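Dasero Drawstring-Free Bin Liners, Black, Small

Jul 21, 2021 – by Ursina Fuchs
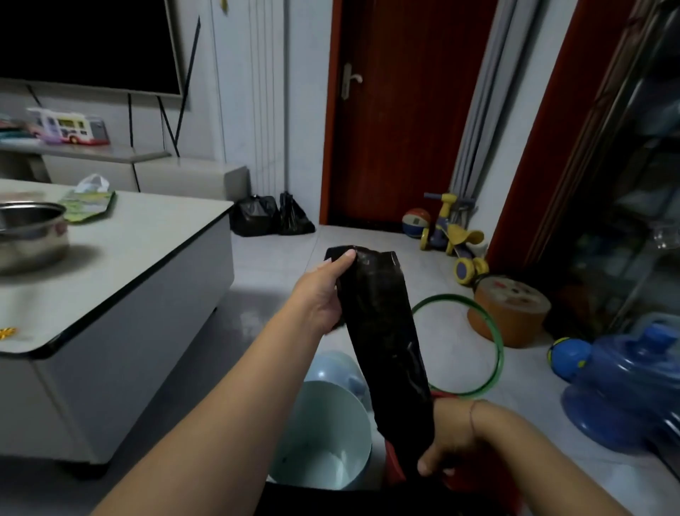
A black liner held up over a light blue bin.

The Dasero small liner is made for bathroom, bedroom and living room bins of up to 8 liters. It comes flat on the roll, with a perforated tear line between bags and a star-sealed base, so there is no straight seam along the bottom to split. The film is matte on the inside and slightly shiny on the outside.

We changed suppliers this spring. The old liner, sold under the Cassim name, was a little wider at the mouth and had side gussets. Customers who used it in round bins liked it, and customers with square bins complained that it slid down. The Dasero bag is narrower and holds better on a square rim. If your bin is very wide at the top, order the medium.

Fitting

Tear off one bag and rub the top edge between finger and thumb until the layers part. Shake it once to let air in, then push the base down into the bin and fold the top over the rim. Leave a hand's width of overhang. Press out any trapped air along the side – a bag that sits on a cushion of air will pull off the rim when it gets heavy.

Ordering

Item 302: single roll
Item 456: carton of rolls, shrink-wrapped

Both are black only. The white version is sold out and will be back in September. Cartons ship from our Vurkasley warehouse and single rolls from the Flivirdale store, so a mixed order may arrive in two parcels. You pay shipping once.

Storage

Keep rolls away from radiators and direct sun. Film that has been stored hot gets brittle along the tear line and will not separate cleanly. An open roll keeps well in a drawer or under the sink.

Not suitable for

Hot ashes, broken glass, garden cuttings with thorns, or food contact. Wrap sharp items in newspaper first. The bags are not compostable and should not go in the green waste container.

Returns are accepted on unopened rolls and cartons. Please quote the item number and keep the packing slip.

Contact: Flivirdale store, order desk | © 2021 Flivirdale Household Supply | Back to top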